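Notebook - snack basket / bench 2
2024-08-02
R. Trevor

Picking up from Shabnam's page in July. Question is still the packing of the wire basket for the Broruncombe open afternoon - bottles standing, chips on top, small glass bottle at the front with the opener near it. Want a layout anyone can repeat without asking me.

Basket on the beige table, same load as her last sketch more or less.
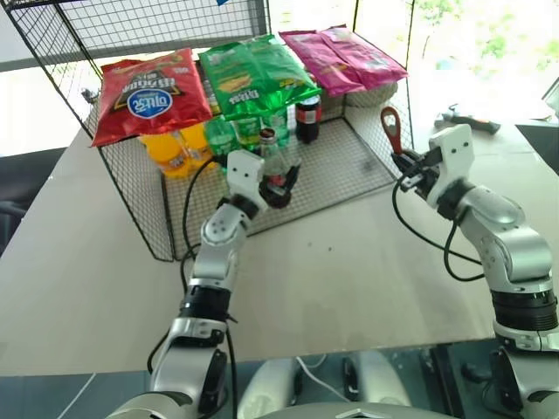
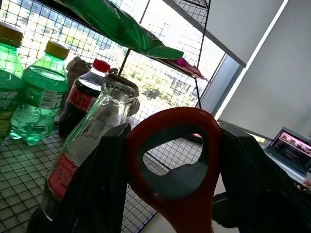 Glass bottle with red label and the red opener, both views. Chips and plastic bottles stay in the basket.

Notes as I go, will tidy later (won't)

Chips. Red bag left, green middle, pink right. Green laps over the red a bit. Red one sits tilted and drapes over the front. Elis wants them upright behind the bottles like a shop display. Tried it before lunch, bags slump, and then you can't get at the bottles at the back. Flat across the top is better. Lift bags off first, put on the table, then bottles. Write that on the card.

Bottles. Orange-yellow ones left, green ones next, cola over to the right. Standing only. Laid one green on its side to free up room, rolled every time the basket got moved, stopped doing that. Heavy stuff toward the middle if carrying by hand - Sioned's point, she's right, the basket pulled to one side on the stairs.

Glass. The one I worry about. Wire floor is hard and the gaps are wide enough that a narrow base doesn't sit flat. Front center is the easiest spot to get at. Do NOT put it between two plastic bottles at the back, had to take half the basket apart to reach it. Folded paper towel underneath? try.

Opener. Red, loop end. The loop is big enough to hang off the basket rim, which I like, but it works its way round and drops off when somebody pulls a bag out. Alternatives
- string to the handle (Elis, again, string for everything)
- own hook from the Nandeo box, 20 in a pack, we need one
- just leave it on the table to the right of the basket
Going with the hook if it fits over the wire. Check wire thickness first, forgot to bring the calipers up.

Weight. Bathroom scale no use at this size. Kitchen scale from downstairs: glass bottle 272 g on its own, opener 33 - no, reread it, display was still settling. Do the opener again. Three chip bags together 200 g, so they hardly matter for carrying. Did not weigh the plastic ones, Shabnam has those on her page.

Teuber basket vs the Lometti one. Lometti is shallower, bags slide off as soon as you tip it. Teuber stays. Part no. ends 833 if we need a second, Aled has the order sheet.

Table. Keep the hand tools off this end. Small dark one behind the basket needs to go back in the drawer, whoever had it out. Also the sun comes in on the bottles from the window, fine for an hour, not for a whole afternoon with drinks people are going to want cold. Move basket to the inside wall on the day or get the blind fixed. Asked Aled abuot the blind.

To do
- card with the unpacking order, bags first
- hook, measure wire
- paper towel under glass bottle, see if it stands straighter
- reweigh opener
- ask Sioned how many people, might need two baskets

Elis reading over my shoulder says the pink bag should go in the middle becuase it's the smallest. Will try it tomorrow, not repacking again today.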